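Filed under: Jobs, Studio News, Branding

I run Kioko, a small branding studio in Fliltville, and I'm looking for a designer to come and work with me! There are 5 of us right now, and since December we've had more good projects than hands (lovely problem, still a problem).

You'd start on Noltirdale, an old mill turned country hotel that needs the whole lot: logo, menus, room signs, website, little tags for the jam jars. After that it's the Flaltby bakery rebrand, which I'm very excited about, mostly for the paper bags.
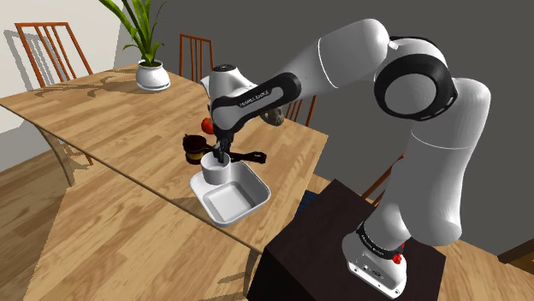 Robot arm at a wooden table, 3D render.

I'd love somebody with 2 years or more of studio work behind them, but if you're newer and your portfolio makes me jealous, send it anyway. You should be happy fussing over type and okay talking to clients on the phone. Illustration is a bonus. I don't care where you went to school.

It's four days a week, mostly in the studio, with 14 paid days off plus the holidays. Pay is $700 a week to start and we look at it again after six months. Dogs are fine, parking is terrible.

To apply, email me a PDF with a few projects you're proud of and a short note about a brand you think got it right (please, no cover letter template). Get it to me by February 18, 2023. I read every one myself, so give me a week or so to write back.

We use cookies to make our site work better for you. Accept | Manage preferences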